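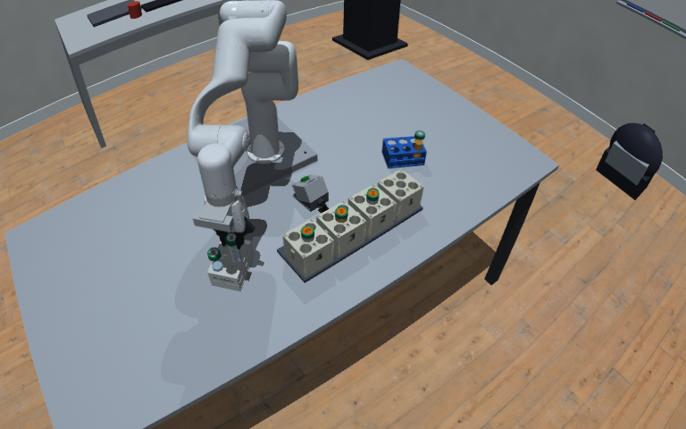 윌리코 검체 준비실의 이송 작업을 옮긴 시뮬레이션 화면. 로봇팔의 그리퍼가 작은 랙에 세워진 초록 뚜껑 튜브에 내려와 있고, 옆으로 번호가 적힌 블록이 놓여 있다. / 윌리코 제공

윌리코 검체 준비실, 바이알 옮기기 로봇팔에 맡긴다… "손목 대신 머리를 쓰는 자리로"

입력 2020년 12월 1일

수질·토양 분석 업체 윌리코가 검체 준비실의 바이알 이송 작업에 로봇팔을 들인다. 설비 이름은 '에제(Eze)'. 내년 1월 야간 시간대부터 실제 검체를 다루게 되며, 지금은 가상 작업대에서 막바지 연습이 한창이다.

준비실은 접수된 검체가 분석 장비로 넘어가기 전에 반드시 거치는 곳이다. 접수대에서 올라온 바이알을 랙에서 꺼내 라벨을 확인하고, 번호가 적힌 블록에 옮겨 꽂고, 측정이 끝난 것은 다시 보관용 랙으로 돌려놓는다. 말로 하면 한 문장인데 하루 물량이 약 2,000개다. 여름 장마 뒤나 연말처럼 의뢰가 몰리는 때에는 점심 교대가 밀리기 일쑤였고, 저녁 늦게까지 남는 사람도 늘 같은 얼굴이었다.

이 일을 해온 준비팀은 일곱 명이다. 눈에 띄는 점은 에제의 동작을 짠 사람들이 바로 이 팀이라는 것이다. 외부 업체가 완성품을 들고 와서 버튼 누르는 법만 알려 주고 가는 방식과는 출발이 달랐다. 팀원들은 지난봄부터 시뮬레이션 프로그램 '디스트브리지(Distbridge)'에 작업대를 그대로 그려 넣고, 랙의 위치와 블록의 방향, 로봇팔이 지나가는 길을 하나하나 바꿔 가며 시험했다. 지금까지 돌린 가상 이송 연습이 3,445회에 이른다.

준비팀을 이끄는 아야나 와코 팀장은 화면을 띄워 놓고 설명하는 내내 목소리가 들떠 있었다.

"처음에는 다들 게임 같다고 했어요. 그런데 며칠 지나니까 서로 자리를 뺏더라고요. '랙을 조금만 돌려 보자', '블록을 비스듬히 놓으면 팔이 덜 꺾이지 않나' 하면서요. 우리가 매일 몸으로 하던 일을 위에서 내려다보니까 그동안 얼마나 이상한 자세로 일했는지도 보였고요. 그게 제일 재미있었습니다."

실제로 준비실 배치는 로봇이 들어오기도 전에 달라졌다. 랙과 블록 사이를 오가는 길이 쓸데없이 길다는 사실이 가상 작업대에서 드러나자, 팀은 사람이 쓰는 작업대부터 손을 봤다. 접수 랙을 블록 가까이 당기고, 자주 찾는 마커와 라벨 용지를 한쪽으로 모았다. 와코 팀장은 "그날 오후에 바로 옮겼다"며 웃었다.

잡는 동작도 만만치 않았다. 사람은 뚜껑이 조금 기울어 있어도 손끝으로 느끼고 고쳐 잡는다. 두 손가락짜리 그리퍼에는 그 과정을 따로 가르쳐야 했다. 어느 높이에서 멈출지, 어느 쪽에서 내려올지, 옆 튜브의 뚜껑을 건드리지 않으려면 손가락을 얼마나 벌려야 할지를 모두 정해 줘야 한다. 랙의 빈 칸과 찬 칸이 섞여 있을 때의 순서도 문제였다. 안쪽부터 꺼내면 앞에 남은 것을 넘어가야 하고, 앞쪽부터 꺼내면 랙을 돌려놓아야 하는 경우가 생긴다. 팀 안에서도 의견이 갈려 한동안은 두 방식을 나란히 돌려 보았다. 지금은 랙 종류에 따라 순서를 달리하는 쪽으로 정리됐다.

현장에서 나온 의견은 '프로넴니스(Pronemness)'라는 이름의 사내 기록장에 쌓였다. 원래는 손목과 어깨 통증을 적던 공책이었는데, 에제 준비가 시작되면서 온라인으로 옮겨져 누구나 쓰고 답할 수 있게 됐다. 올라온 의견은 127건. 이송 속도를 늦춰 달라는 것부터 블록 번호가 사람 쪽에서 보여야 한다는 것, 로봇이 멈췄을 때 울리는 소리가 냉장고 경보와 비슷해 헷갈린다는 것까지 내용이 다양하다. 경보음은 이미 바뀌었다. 속도 쪽은 이야기가 더 필요해 야간과 주간의 설정을 따로 두기로 했다.

번호에 관한 의견은 특히 쓸모가 컸다고 한다. 로봇에게는 블록의 좌표만 있으면 되니 번호가 어느 쪽을 보든 상관이 없다. 하지만 아침에 출근한 사람은 밤새 어디까지 채워졌는지 한눈에 알아야 한다. 번호를 앞면에 크게 적고, 블록마다 같은 자리부터 채우게 하자는 제안이 나왔고 그대로 받아들여졌다. 사람이 중간에 끼어들어 이어받아도 순서가 어긋나지 않게 하려는 뜻이다.

기자가 찾아간 날에도 준비실 한쪽에서는 토론이 벌어지고 있었다. 주제는 뚜껑이 덜 잠긴 바이알이었다. 에제가 이상을 느끼면 그 자리에 두고 다음 것으로 넘어갈지, 따로 마련한 랙에 빼놓을지를 두고 몇 사람이 화면 앞에 모여 한참 이야기를 나눴다. 한 팀원은 빼놓는 쪽을 밀었다. 아침에 그 랙만 보면 되니 편하다는 이유였다. 다른 팀원은 덜 잠긴 것을 들어 옮기는 일부터가 위험하다고 맞섰다. 결론은 그날 나지 않았고, 두 경우를 모두 디스트브리지에서 더 돌려 보기로 했다. 그 자리의 누구도 지겨워하는 기색이 없었다.

가장 궁금한 것은 역시 사람들의 자리다. 윌리코는 에제 도입에 따른 인원 감축 계획이 없다고 밝혔다. 준비팀 인원은 그대로 두고, 야간 근무는 1월부터 단계적으로 줄인다. 밤에는 당직자가 원격으로 상태를 살피다가 에제가 도움을 청할 때만 준비실에 들어간다. 줄어든 야간 수당을 어떻게 할지는 처음부터 팀원들의 걱정거리였는데, 회사는 설비 운영 수당을 새로 만들어 그 몫을 메우기로 했다. 금액과 지급 기준은 아직 협의가 끝나지 않았다.

낮 시간의 업무도 바뀐다. 바이알을 꽂고 빼는 데 쓰던 시간 가운데 상당 부분이 전처리 확인과 이상 검체 판정으로 넘어간다. 색이 평소와 다르거나 가라앉은 것이 많은 검체, 의뢰서와 내용이 맞지 않는 검체는 경험 있는 눈이 필요한데 그동안은 이런 것을 붙들고 있을 여유가 없었다. 의뢰한 쪽에 전화를 걸어 채취 장소와 시각을 다시 묻는 일도 늘 뒤로 밀렸다. 앞으로는 준비팀이 직접 통화하고 기록까지 남긴다.

가잘라 멩갈 씨는 준비팀에서 가장 오래 일한 사람 가운데 하나다. 손목 보호대를 책상 서랍에 넣어 두고 다닌다는 그는 처음에 로봇 이야기를 듣고 반갑지만은 않았다고 털어놓았다.

"제가 잘하는 일이 없어지는 줄 알았죠. 눈 감고도 꽂을 수 있거든요. 그런데 연습 화면에서 팔이 랙에 자꾸 부딪히는 걸 보니까 답답해서 못 참겠더라고요. 제가 '거기서 내려오면 안 된다, 살짝 뒤에서 들어와야 한다'고 했더니 그걸 그대로 넣어 줬어요. 그러고 나서 한 번에 들어가는데, 와, 그 기분은 말로 못 해요. 내 손이 저기 들어가 있구나 싶었습니다."

멩갈 씨는 지금 에제의 동작을 검토하는 담당자다. 새로운 랙이 들어오거나 블록이 바뀌면 그가 먼저 가상 작업대에서 돌려 보고, 괜찮다고 해야 실물로 넘어간다. 프로그램을 다뤄 본 적이 없어 처음 몇 주는 퇴근 뒤에도 설명서를 붙들고 살았다고 한다. 요즘은 다른 팀원에게 경로 고치는 법을 가르친다. 그가 만든 연습 과제는 일부러 랙을 삐딱하게 놓거나 칸을 듬성듬성 채워 둔 것이 많아, 팀 안에서 까다롭기로 이름이 났다.

교육은 근무 시간 안에 이뤄진다. 이 점도 팀의 요구였다. 바쁜 날에는 교육이 슬그머니 취소되는 일이 있어서, 와코 팀장이 아예 근무표에 교육 칸을 따로 만들고 그 시간에는 접수 쪽에서 사람을 보내 주도록 했다. 접수 쪽 직원들도 구경을 하다가 관심이 생겨, 다음 교육에는 그쪽에서도 신청자를 받는다.

물론 화면에서 잘되던 동작이 실물에서도 똑같이 되리라는 보장은 없다. 가상 작업대의 바이알은 미끄럽지 않고 라벨이 들뜨지도 않는다. 냉장 보관했다가 꺼낸 바이알에 물기가 맺히면 잡는 힘이 달라져야 하고, 조명에 따라 뚜껑이 번들거려 인식이 어긋날 수도 있다. 그래서 팀은 실물 시험을 세 단계로 나눴다. 먼저 빈 바이알만 옮기고, 다음에는 물을 채운 것으로 며칠을 돌린다. 여기서 문제가 없어야 진짜 검체를 올린다. 첫 단계에서 일정이 밀리면 1월 가동도 함께 미룬다는 것이 와코 팀장의 생각이다.

"날짜에 맞추려고 서두를 생각은 없어요. 검체는 누군가 강가에 나가서, 밭에 나가서 떠 온 것이잖아요. 하나 엎으면 그 사람이 다시 나가야 합니다. 저희가 그걸 제일 잘 알지요."

안전 문제도 팀원들이 꼼꼼히 따졌다. 에제가 움직이는 동안에는 작업대 둘레에 표시한 선 안으로 들어가지 않는 것이 원칙이다. 급히 꺼내야 할 검체가 있으면 정지 버튼을 누르고, 팔이 완전히 멈춘 것을 확인한 뒤 손을 넣는다. 다시 움직이게 하려면 화면에서 현재 상태를 확인하고 이름을 남겨야 한다. 이 절차가 번거롭다는 말도 있었지만, 누가 무엇을 빼 갔는지 나중에 찾아 헤매던 기억이 있는 사람들이 강하게 주장해 그대로 남았다. 정지 버튼의 위치는 왼손잡이 팀원의 의견으로 한 번 옮겨졌다.

다른 부서의 반응도 뜨겁다. 분석실에서는 아침에 측정이 끝난 블록이 기다리고 있으면 오전 일정이 훨씬 수월해진다며 벌써 시간표를 새로 짜 보고 있다. 보관실은 에제가 돌려놓는 랙의 순서를 보관 번호와 맞춰 달라고 요청했다. 지금은 사람이 랙을 받아 다시 정리하는데, 순서가 맞으면 그 과정이 통째로 빠진다. 이 요청은 가동 뒤에 반영할 목록에 올라 있다.

윌리코는 가동 이후에도 프로넴니스를 계속 열어 둔다. 통증 기록 칸도 그대로다. 팀은 야간 근무가 줄고 반복 동작이 덜어진 뒤 몸 상태가 어떻게 달라지는지를 직접 적어 가며 살펴볼 계획이다. 나아지지 않는다면 작업 배분을 다시 논의한다는 내용도 노사가 나눠 가진 합의문에 들어 있다.

취재를 마치고 나오는 길에 멩갈 씨가 잠깐만 보고 가라며 기자를 화면 앞으로 불렀다. 전날 고쳤다는 경로였다. 예전 것은 팔꿈치가 크게 돌아 나갔는데 새 경로는 군더더기 없이 바로 블록으로 향했다. 그는 재생 버튼을 두 번 더 눌렀다. 그러고는 손목 각도를 조금만 더 세우면 좋겠다며 다시 마우스를 잡았다.

준비실 견학은 실물 시험이 끝난 뒤 사내 다른 지점 직원들을 대상으로 먼저 열린다. 외부 기관의 견학 신청은 가동 상황을 보아 받을 예정이다.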